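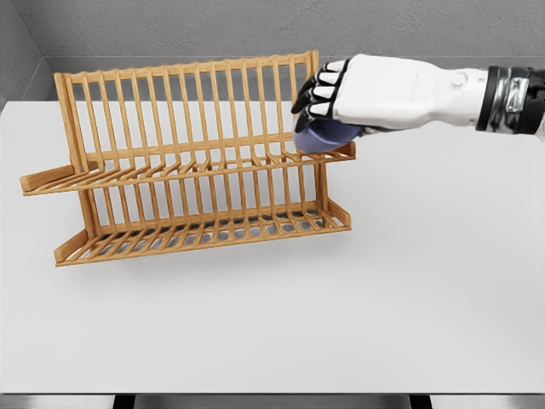 Rallon is a kitchen task pack for robot arms with five-fingered or two-fingered hands. You get the simulated rooms, the objects, the scoring scripts and a year of updates. Tasks are short and built from ordinary kitchen jobs, such as bringing a small blue bowl to a two-tier wooden dish rack. The rack slats are modeled one by one, so a bowl that meets them at a bad angle will catch or tip the way you would expect.

How many tasks are in the pack?
The current release has 218. The February release had 203, and anyone who bought that one can download the new set at no charge.

Do I need a real robot?
No. Everything runs on a desktop computer. Many customers never connect hardware at all.

Can I use my own hand model?
Yes, if it loads in Gestau. Put the file in the hands folder and run the setup check. It will list any joints it can't match — usually the thumb.

How is a run scored?
Each run is pass or fail, plus a time. For rack tasks, the item has to stay put for 2 seconds after the hand lets go. You can change that number in the task file.

How long does a full test take?
Around 200 minutes on the desktop machine in our office. Turning off the camera output makes it a good deal faster.

Can I change the table, walls or lighting?
Tables and walls, yes. Lighting presets come with the Holanda add-on, sold separately.

Does one license cover my whole lab?
It covers one site. Students and visitors working at that site are included. For a second site, write to Dalva Sales in our licensing office.

Who do I contact about a broken task?
Send the task name and your log file through the support form. Ute Dreßler handles task fixes, and most go out with the next update.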